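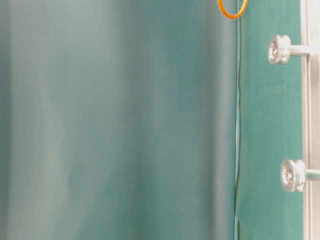
Rapport d'avancement – Programme de lecture publique en zone rurale
Date : lundi 9 octobre
Porteur du projet : association Goston

Le présent rapport rend compte de l'exécution de la convention signée en mars avec la Fondation Prinder.

1. Activité
La tournée dessert désormais 7 communes du canton de Jadstead. L'arrêt du bourg, prévu dès l'ouverture, a été déplacé devant l'école à la demande de la mairie. Le fonds comprend près de 900 ouvrages, dont 40 livres en gros caractères acquis sur la subvention. Au terme de la période, 492 lecteurs sont inscrits.

2. Difficultés rencontrées
La reprise du catalogue dans le logiciel Taheri a pris du retard. Les notices des périodiques restent à saisir et les réservations en ligne ne sont pas encore ouvertes. Les horaires du mercredi demeurent jugés trop courts par les familles.

3. Exécution budgétaire
Les dépenses d'acquisition sont conformes au prévisionnel. Le poste carburant présente un dépassement, compensé par le report de la campagne d'affichage. Aucun versement complémentaire n'est sollicité à ce stade.

4. Suites
L'ouverture des réservations interviendra après contrôle des notices. Les pièces justificatives sont jointes en annexe.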